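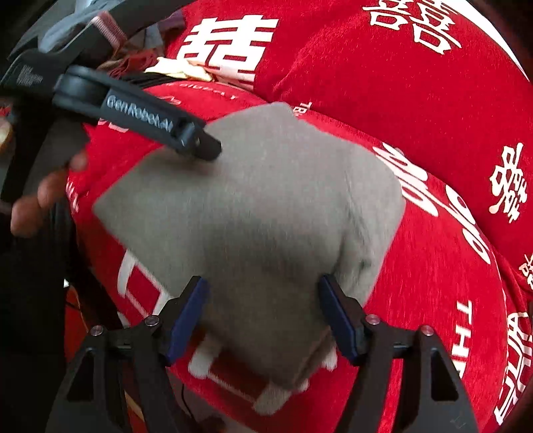 A soft gray cloth, folded up.

Looking After a House Full of Books
Posted Feb 2, 2026

I have been promising a page on books for ages, and a wet weekend finally gave me the push. Our house in Nitton holds up to 3000 of them, depending on how many are out on loan to the neighbors, and over the years I have made just about every mistake you can make with a bookshelf. So pour yourself something warm and settle in, because I do go on a bit when it comes to books.

Dusting without making it worse

Start at the top shelf and work down, or you will be doing the bottom one twice. Take the books out a few at a time and hold each one firmly shut while you clean it. Dust loves to slip down between the pages, and a book held loosely just invites it in. Wipe from the spine toward the front edge, always away from you, and turn your cloth to a fresh side more often than you think you need to. I use a dry cloth for nearly everything. For the rough, uneven edges you get on some older books, a wide, soft paintbrush does a lovely job (a new one, please, and keep it out of the paint box afterward).

Never use furniture polish on a shelf and put the books straight back. I did this with a whole row of gardening books one spring, and the bottoms of the covers have been tacky ever since. Let the shelf air overnight.

How tightly to pack

You should be able to slide a book out without its neighbors coming along for the ride. If you have to hook a finger over the top of the spine and tug, the shelf is too full, and sooner or later that little cap of cloth at the top is going to tear. Push the books on either side back a touch and grip the one you want around its middle. It feels fussy for a week and then you do it without thinking.

Too loose is trouble as well. Books that lean for months end up with a permanent lean – I have a cookbook that will never stand straight again, poor thing. Use a bookend, or lay the last few flat. Really big books are happier lying flat anyway, with no more than 4 in a pile.

That musty smell

Everybody asks me about this one. First, make sure the book is dry and doesn't have any live mold on it. If you see fuzz, put it in a bag, tie the bag, and keep it well away from the others until you can get some advice. If it just smells like somebody's basement, stand it upright and slightly fanned inside a big lidded tub, with an open dish of baking soda beside it. The soda shouldn't touch the pages. Leave the lid on for 8 days and have a sniff. Some books come out sweet as anything, and some need another round with fresh soda. I had one old atlas that needed most of January, and I still wouldn't put my nose right in it.

Sticker glue and other small annoyances

On a shiny dust jacket, warm the price sticker with a hair dryer on low and peel it slowly from one corner. Any glue left behind usually rolls off under a clean fingertip. On a matte or paper cover, I leave the sticker alone unless I truly can't stand it.

For pencil marks, a soft white eraser, used lightly and in one direction only, with your other hand holding the page flat. Leave ink where it is. I have grown rather fond of other people's notes in the margins, especially the cross ones.

Where the shelves go

Keep books off outside walls if you can, and if you can't, leave a gap of a couple of fingers at the back so the air can move. Strong sun will bleach a red spine to pink faster than you'd believe. We had ours opposite the big window for years, and you can still tell which books lived at that end. Over a radiator is no good either.

Next time I'll write about mending a loose page, which needs a little patience and the right paste. If you have a trick of your own for musty books, do leave it in the comments, I read every one of them.

– M. Navaratnam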